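March, way past midnight

The gripper quit on me again today, and this time it quit with its fingers open.

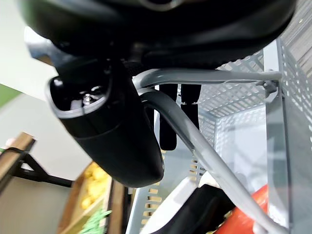

I'd been so smug at lunch, too! We were on try number 166 of the grocery routine and I'd told Yoon-hee that if we got to 800 by the end of the month I'd bake for the entire floor. Then the arm went down toward the basket, stopped short, and just hung there. No squeal, no clunk. The status screen said "closed." It was very much not closed.

Naturally I did the dumb thing first, meaning I reached in to wiggle a finger with the power still on. Dorothy yelled my name from across the room (she has a voice like a fire drill) and I yanked my hand back, and about a second later the fingers snapped shut on nothing. So that was 5 minutes of sitting on a stool feeling sick. It's not a huge gripper but I like my thumb.

We hit the stop button, did the lockout like we should have to begin with, and went hunting. Neville was sure it was the Drandel update, because Neville thinks everything is the Drandel update. I was betting on the cable. I won, sort of: the connector was seated crooked, so the commands were getting through late, and the controller was reporting what it had asked for and never checking what the fingers did. That second part bugs me way more than the connector. A cable I can fix. A screen that fibs to me while my hand's in there, no thanks.

So I wrote it up as a near miss, which was embarrassing, and Myrtle was nice about it, which was worse. No runs until the position check is in. Jamie wants 7 clean cycles with everybody standing behind the line before we go back to normal, and I said fine, make it more if you want.

The new connector is coming from Ghauri, whenever they feel like shipping it. Need to call them in the morning. Also need to buy Dorothy a coffee, a big one.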